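**Soft pads for a hand gripper – what to use at home?**

*Workshop forum > Builds > Grippers and arms*

**rirkard_bench** wrote:

Second week on the Rirkard hand gripper, now with the mesh pads.
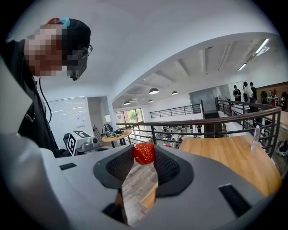 What is the best pad material for soft fruit if I can only print and glue, with no molding?

Flexible filament printed with open infill and thin walls, with a mesh skin glued on the face. It is softer than a solid pad and you can change it in 5 minutes.

That is my answer for now, but I would like to hear others. My first pads were solid and they left marks on every berry. I print at 13% infill, slow speed.

---

**mallar_tom** wrote:

I don't agree about print and glue. I cast silicone in a printed mold for my Mallar arm and it grips better than any filament I have tried. The mold took me one evening. Glue always opens at the corner sooner or later.

---

**rirkard_bench** wrote:

@mallar_tom The shared workshop does not allow silicone casting on the benches, so for me it is not a choice. About the glue you are right. I lost one skin on the left finger on Saturday. Now I fold the mesh over the edge and glue it on the back side, and this holds so far.

---

**kettle_and_wire** wrote:

Which wedge angle do you use? With my pads the fruit slides up and out when I close too far. I changed from 27 degrees to a smaller angle and it got better, but then I could not pick small things from the table any more.

---

**rirkard_bench** wrote:

The same problem here, with the wide angle. I put a stop screw in the trigger, so the jaws can't close all the way. Not elegant, but it is one screw. For small parts I turn it out again.

---

**mallar_tom** wrote:

A stop screw is a bad idea if your fruit has different sizes. You set it for the big ones and the small ones fall. Better to put a spring between trigger and finger – then the spring decides the force and your hand does not.

> I put a stop screw in the trigger

I did this too in July, and removed it after two days.

---

**kettle_and_wire** wrote:

I am with the spring. The Kravchuk plans have a place for one, up to 8 mm wide. I think the Rirkard housing has enough room also, but you must measure behind the pivot.

---

**rirkard_bench** wrote:

OK, I will try the spring and keep the screw only as a safety. Does somebody know a shop near Bornside that sells small springs one by one? I don't want to order a full box.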